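About Ronent

We are a small workshop and training outfit in Clullach, and we teach robot arms to do fiddly things with household objects. Drawers, lids, knobs, little boxes. The jobs you do with half your mind on the radio, in other words, and which take an arm a surprising amount of practice!

Ronent began as an evening club for people who liked taking printers apart. The club is still going (first come, first served for the good chairs), but the main part of what we do now is a hire-and-help service we call Drindance. You tell us which object your arm needs to handle, and we set up a table, build the task, run the sessions with you and hand over the recordings and notes at the end. Some customers bring their own gripper. Most use one of ours, and we are happy to talk through which one suits the job before you book anything.

A Drindance booking gives you 50 practice runs on one object, written up run by run. The longer booking is 240 runs and can be split between several objects, and that's the one we would pick ourselves if you're working on anything that opens and shuts.
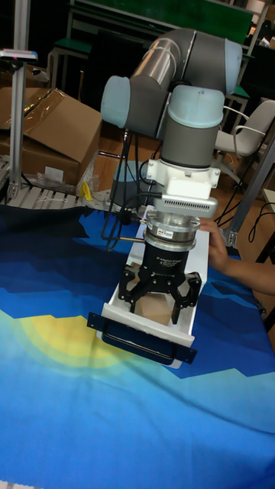

We love drawers. A drawer has to be approached from the right side, it slides when you don't want it to, and whatever is inside may be lying at any angle. Put a small cardboard box in one and you have a whole afternoon's work: where to bring the fingers in, how wide to open them, how far down to go before you touch the bottom. We start slowly, with one of us close by at the table, and we only speed up once the slow version is boringly reliable.

People often ask whether they need to know any programming. You don't for the first visit. We spend the first 90 minutes on moving the arm about, finding the stop button without looking, and agreeing what counts as a good run. That last bit gets skipped in a lot of places and we think it's a shame, as it saves so much arguing later. If you do write code, bring it along and we'll make room for it.

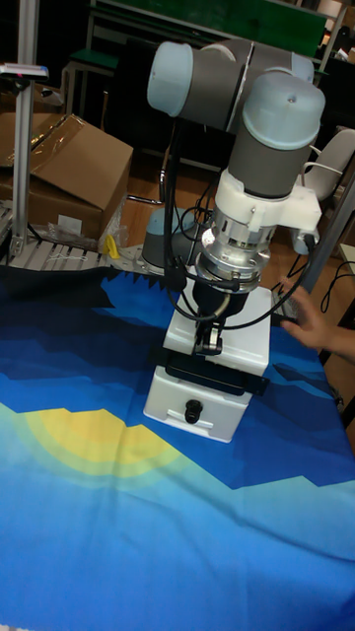
The workshop itself is on one level, with a wooden floor and step-free access from the yard. We keep groups small so that everybody gets proper time with the arm. Tea is free, biscuits depend on who went shopping. In August we run shorter days and use the quiet weeks to repair things and try out new objects, so if you have an odd one in mind (a sewing box, a spice rack, a money tin) that's a lovely time to get in touch.

We also lend out our Sârbu set, a crate of boxes, drawers and knobs with a task card for each. It now holds 544 cards, with plenty in the easy section for beginners. Schools can borrow it for half a term. Please send it back with all the knobs!

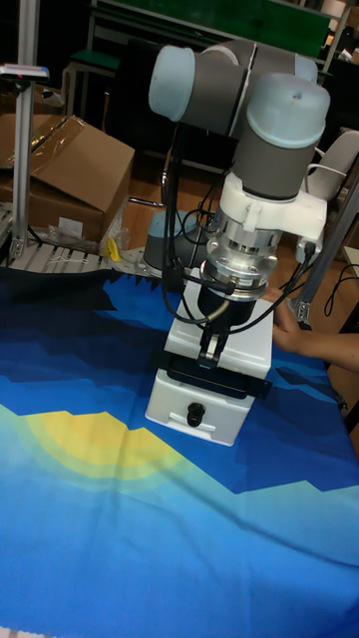
Lining up over the small white box, with a hand close by.

If any of this sounds like your sort of thing, come and have a look before you book. Visitors are welcome from 2 pm on working days, and you can have a go on the arm yourself.

Last updated: August

Comments

gearbox_gran: Did the shorter booking in spring and enjoyed every minute. The run-by-run notes were far more use to us than I expected. Is the club still open to people who don't own a printer?

Ronent: It is! Come along, we have plenty of printers in pieces.

mossyledge: Can the longer booking be spread over two months? We only have mornings free.

Ronent: Yes, that's fine, just say so when you book and we'll keep your table settings saved.

tinlid44: We had the Sârbu set at our school last term. Great fun, but the task cards could do with bigger print.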